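Preltstead Outdoor Chores Trial
Progress report to the Hallgrímsson Fund
Prepared by Heiðrún Mogensen, project lead
25 Aug 2023

1. What this report covers

The grant pays for a trial of whether a machine can take over part of the daily cleaning and tidying outside a working building. We were asked to report on three jobs: sweeping the paving, picking up litter, and checking the strip by the bicycles. Indoor work at the Bemow shop is covered at the end. Spending is within budget and the figures have gone to your office separately.

2. Sweeping

Sweeping is the furthest along. The Molteo unit plans its own route over open slabs and keeps to it well enough that the cleaning staff no longer walk behind it. It has logged 1,134 metres of sweeping without anyone touching the controls, measured over the runs we accepted as valid. Runs stopped by rain were left out.

Edges are still poor. The unit keeps a wide margin from kerbs and from anything with a raised rim, so a band of dust stays behind and has to be done by hand with a broom. We have reduced the margin twice. A further cut would mean fitting a softer bumper, and the part is on order.

Dark marks on the ground are the other difficulty. The software has to decide whether a mark is a stain, a drain cover or something loose that should be picked up. In strong sun it often gets this wrong and either stops or goes over the same spot again and again. Shadows cause the same fault, particularly the broken pattern under the timber dome. 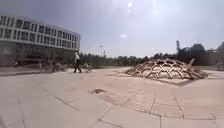 The plaza, with the timber dome on its bed of sand or fine gravel and parked bicycles in front of the curved building.

The ground around the dome is now marked on the map as a no-go area. The wheels are unsuited to a loose surface, and raking it remains a job for a person. We do not plan to attempt it under this grant.

3. Litter and bicycles

Litter picking works on cans and cartons lying in the open. It does not yet work on flat paper or cigarette ends. A member of staff with a litter picker and a bag is much faster, and we expect that to be true at the end of the project as well.

The bicycle check is on hold. The unit was meant to report items dropped between the wheels, but it cannot tell a lost glove from a pedal with any confidence. We would like to move those hours to edge sweeping, and ask for your agreement.

4. People on the plaza

The unit slows for anyone crossing and waits until they have passed. There have been no contacts. Staff at the entrance say it waits too long at busy times – some 7 minutes on one morning – and the waiting rule will be looked at again once the bumper is fitted.

5. Indoor work at Bemow

Shelf facing was tried in 2 aisles. Boxes were straightened correctly, bottles were not. Mopping has not begun, as the floor contractor has yet to confirm which cleaning fluid may be used.

6. Next steps

Fit the bumper and repeat the edge tests in September. Collect more sweeping runs in bright sun so that the handling of marks and shadows can be retrained. Start mopping at Bemow if the fluid is confirmed. The next report will include staff hours for each job, done by hand and done with the unit, as you requested in the spring.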